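Okay, planner thread, because a few of you asked what I've been up to at Perron lately. Short version: I've been rewriting the bit that decides which arm goes first.

The old scheduler gave each arm its own queue and hoped for the best. Over the centre of the board they'd both want the same patch of air, and one would sit there replanning forever.

Now there's a shared reservation map. Each arm books a little volume for its next 16 waypoints, and the other one plans around it – or waits politely!

Isabelle Després wrote the colour-coded timeline viewer and I love it so much. I'd been reading raw logs like a goblin.

Two arms, one board, plenty of small blue parts:

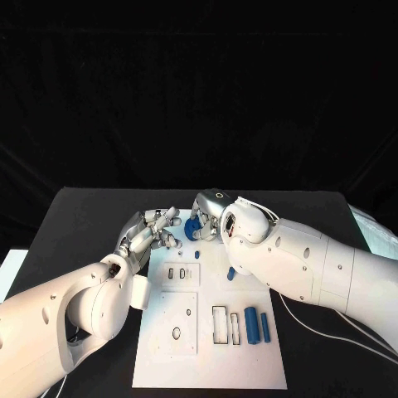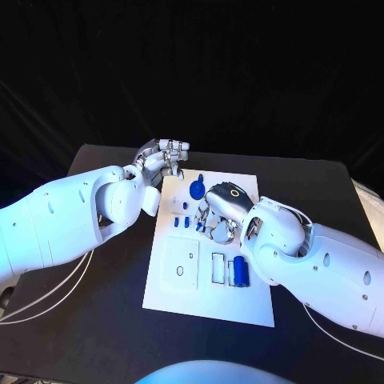

Next job is the release behaviour. At the moment a booking only clears when the whole move finishes, so I want to hand it back in chunks. There's a branch up, 2246, if anyone on the Huston side fancies a look. Francine Lapointe has already left 28 comments on it, bless her.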